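Bench height for the shed - 900 or higher?

tilly_haslam
Posted 9/10/21
Finally getting the shed lined and I need to sort the bench before the sparky comes back to do the power points.

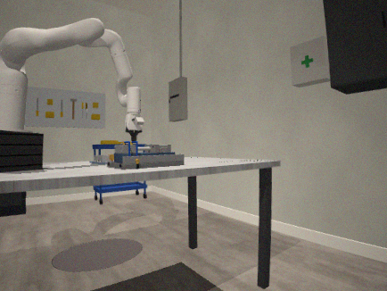

Old one was 870 and it killed my back. I'm 183 cm in work boots. Mostly hand planing, a bit of sharpening, the odd mower repair. Dad reckons 900 and stop whingeing. Been reading people who go up to 1000 and now I'm second guessing everything. Timber's already here from the yard at Cornley so legs get cut this weekend either way.

grubscrew
Depends on the work. Planing wants low, fiddly stuff wants high. You can't have both on one bench.

Stand up straight, arms by your sides, measure floor to the crease of your wrist. Thats your planing height. Mine came out at 880 and I've been happy with it for years.

marg_of_Tilatow
Disagree with the wrist crease thing, always have. It's from when everyone used wooden planes that sat a lot taller on the job. With a metal plane you can go up a fair bit and save your back. I'm 165 and mine is 910. Physio told me off about the old one, hasn't had to since.

grubscrew
910 at 165?? You'd be all arms. No body weight behind it at all.

marg_of_Tilatow
Sharp iron, light cut, don't need body weight. Come round and have a go.

Nevzat Dönmez
Cut the legs long. You can always take some off, putting it back on is a pain. Mine started at 960, worked at it a couple of months, took 20 off, then another 15. Stopped there.

Also how thick is your top? People forget to add it. I did. Felt like a right dill.

tilly_haslam
Top is 65 once it's flattened, maybe a touch less. Hadn't thought of cutting long, good one. Does it not wobble with packers under it in the meantime?

Nevzat Dönmez
No packers, just leave the legs long and trim when you're sure. Two blokes to flip it though. Mine's 119 kilos with the vice on.

bluey443
What's the floor? If it's bare slab get some rubber mats down first and THEN measure. Mine are 18 mm, made more difference than the bench height ever did. Got them from the Markinura clearing sale, ex stables, a bit whiffy till they'd had a week in the sun.

grubscrew
Mats are horrible for sweeping shavings off. Shavings get in the holes.

bluey443
get the ones without holes mate

Tülin Kaplan
I'd build two. Not joking. One low and heavy for planing, a small one at elbow height for sharpening and anything with tiny screws. The small one doesn't need to be flash, mine's a solid core door cut down on a pair of old cabinets. Paid $2 for the door at the Haslam tip shop in August.

If there's only room for one, go for the planing height and make a little riser box you clamp on top. Mine's 150 high and lives underneath when I'm not using it.

marg_of_Tilatow
Second the riser box. Put a bit of cork on the bottom so it doesn't skate about.

grubscrew
Riser box I can agree with.

tilly_haslam
Ok so - legs cut for 960 finished incl. the top, mats down before I measure anything, riser box later. Wrist crease came out at 895 for what it's worth so dad is going to be unbearable.

Power points, above the bench or in the front rail? Sparky's asking.

bluey443
Above. 200 clear of the top so you can lean a sheet of ply against the wall without hitting plugs.

Tülin Kaplan
Above, and double whatever number you told him. Ask him what he thinks about one on the end wall near the door too, for the vac.

grubscrew
Vac lead across the doorway, no thanks. Put it on the opposite end.

tilly_haslam
Door's in the middle of the long wall so either end works. Will ask him Tuesday. Ta all, legs getting cut after lunch tomorrow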